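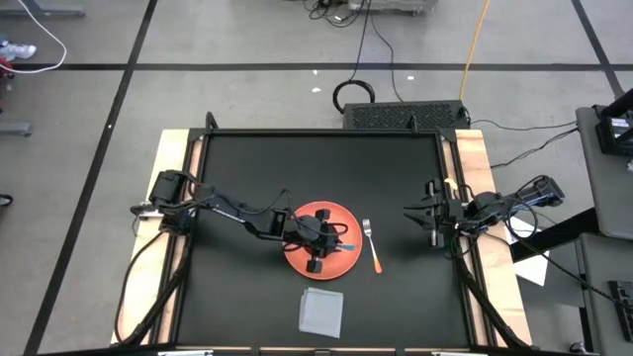

Plate, fork and folded napkin set out between two robot arms.

Drarnetti staff alert kit review: six months at an adult education centre

The Drarnetti kit is a set of small wireless buttons that staff wear or fix under a desk. Press one and the others buzz, a base unit on the wall sounds, and a screen says which button was pressed and where it is meant to be. There is a second type of press which sends a silent alert to a chosen group. That is all it does. It does not ring the police, it does not lock doors and it has no camera.

I look after premises and safety at Kırmızıgül, an adult education centre in Nerkside. We have two floors, a basement kiln room and a detached annexe on the far side of the car park. Most of our teaching is in the evening, and for the last part of the evening there are often only a receptionist and three or four tutors in the building. We had been relying on mobile phones and a handbell. After a bad-tempered incident at the front desk in the autumn we were asked to find something better, and the insurer's questionnaire had started asking about it as well.

What we bought

The starter kit cost us £600 and came with the base unit, eight buttons, two repeaters and a plug-in charger for the base. There is no monthly fee, which was the main reason we picked it. The comparable kit from Cakitz was £400 but needs a subscription per button, and by the end of the second year it would have cost us more. Cakitz does have a phone app, and if your staff are spread over several sites I think you would want that. We are on one site and several of our tutors do not like having work apps on their own phones.

The system will take up to 32 buttons. We now have 14, having bought another six in January.

Setting up

Setting up took one morning. The base unit goes on the wall with four screws and wants a mains socket close by, as the lead is short. Ours ended up lower on the wall than I would have liked because of this. A longer lead should be in the box.

Each button is paired by holding it down while the base unit is in pairing mode. You then type in a name for it using four arrow keys, one letter at a time. It is slow. I got through "Recep desk" and "Kiln room" patiently and then began using abbreviations, which I later had to go back and change because staff did not know what they meant. Decide on the names before you begin, write them down and keep them the same as the signs on the doors. "R6" is no use to a receptionist if the door says "Pottery".

The instructions are a folded sheet and they are clear enough. The part about groups is badly explained. A group is a list of buttons that receive the silent alert. I had taken it to be a list of buttons that could send one, and so for the first week the silent alert from the annexe went only to the annexe. We found this in a test and put it right in a few minutes, but a diagram would help.

Range

Drarnetti gives a range of 200 metres in the open. We did not measure it outdoors and have no reason to. Indoors, on our site, the base unit reached every room on both floors without a repeater. It did not reach the kiln room, which is below ground with thick walls, until we put a repeater at the top of the basement stairs. The annexe works with the second repeater in its porch.

There is one dead spot, in the corridor behind the ground floor toilets. A button pressed there takes several seconds to get through, and twice in testing it did not get through at all. We could cure it with a third repeater and will probably do so. For now it is written on the plan that hangs by the base unit, so that staff know.

If you have a building with a basement or a separate block, ask the supplier to lend you a repeater before you order. Ours did when asked, though it is not mentioned on the website.

The buttons

The buttons are oval, light, and come with a clip and a lanyard. They have a raised ring around the middle so they are hard to set off by leaning on something. In the first month we had five false alarms, nearly all from people sitting down with the lanyard button caught between themselves and a desk. We moved to clips and have had one since.

A single long press gives the loud alert. Two short presses give the silent one. In a training session this seems simple. I am less sure about it when somebody is frightened, and when we ran a surprise drill in the spring, two of five staff gave the wrong press. Both of them sent the loud alert when the sheet said silent. That is the better way round for the mistake to go, but I would still like the option of turning one of the presses off on a particular button. You cannot do this at present. I asked and was told it was being looked at.

The vibration when an alert comes in is strong enough to feel through a cardigan. It is not strong enough for a tutor in the woodwork room with a machine running. We have put a flashing beacon in there, sold separately, and that works well.

Batteries

The buttons use a coin cell. The base unit shows a battery symbol beside each name and beeps when one is low. After six months we have replaced three, all from buttons that are used in the weekly test. The cover needs a very small screwdriver, which is supplied. Tape it to the back of the base unit or you will lose it.

The base unit has its own backup battery. We turned off the mains at the board one afternoon to see how long it would last and it was still going when we locked up at nine in the evening, so I can say that it will see out a normal session. The repeaters have no backup. In a power cut the annexe and the basement are therefore off the system, and I think this is the biggest weakness of the kit. Anyone with an outbuilding should know it before buying. Our procedure is that classes in those two places come back to the main building if the power fails.

How staff have found it

Şengül Kahraman works on our front desk four evenings and has had a button since the first day. She has used it for real once, when a visitor who had been asked to leave came round to her side of the counter. She gave the silent alert, two colleagues came down, and the man left. Her view is that the button was less important than knowing who would come. Before, she would have had to ring round the rooms.

She also made two complaints. The base unit chirps to confirm a silent alert, quietly, but she could hear it from her chair and thought the visitor could too. The chirp can be turned off in the settings, under "Tones", and I have now done so. It should be off from the start. Her other complaint was that after the alert was cancelled the screen gave no record of the time, and she needed one for the incident form. The record is there, but it is under the engineer menu behind a code. The code is printed on the last fold of the instructions.

Tutors have been mixed. Those who teach in the annexe like it and pick up their buttons without being reminded. Some in the main building leave theirs on the hook. We have put the buttons beside the signing-in book – same hook, same room number – and that has improved matters more than any email did.

Training and drills

You need to set aside time for this. A button without an agreed response is only a noise. We wrote one side of paper saying who goes, who stays with the students and who telephones 999, and went through it with each tutor in about a quarter of an hour. We test one button a week in turn and run a short drill each term. The base unit has a test mode in which the sounder stays quiet but the buttons still buzz, and it goes back to normal by itself after ten minutes. I like this a good deal. Our old fire panel had to be put back by hand, and more than once it was not.

Support

I rang Drarnetti three times. Twice I got through straight away and once I was called back the following morning. One of our extra buttons was faulty on arrival and would not pair. They sent another without asking for the first one back. The guarantee is two years on the base unit and one on the buttons.

Good points

No monthly fee
Strong signal through ordinary walls and floors
Test mode that resets itself
Buttons that are hard to press by accident if worn on the clip
Helpful telephone support

Bad points

Repeaters stop working in a power cut
Names are slow to enter
Silent alert makes a sound unless you change the setting
Short mains lead
Incident record is hidden in the engineer menu

Would I buy it again?

Yes, for a building like ours. It is a simple kit and most of what I did not like can be put right in an hour with the settings and a pencil. For a site with several separate blocks I would want battery backup in the repeaters first, and I would look at Cakitz or a wired system while waiting for it. For a very small office, with everyone within earshot, £600 is a lot to spend and a pair of ordinary personal alarms may do.

Four out of five. I will add a note in April when the third repeater has been fitted and tested in the back corridor.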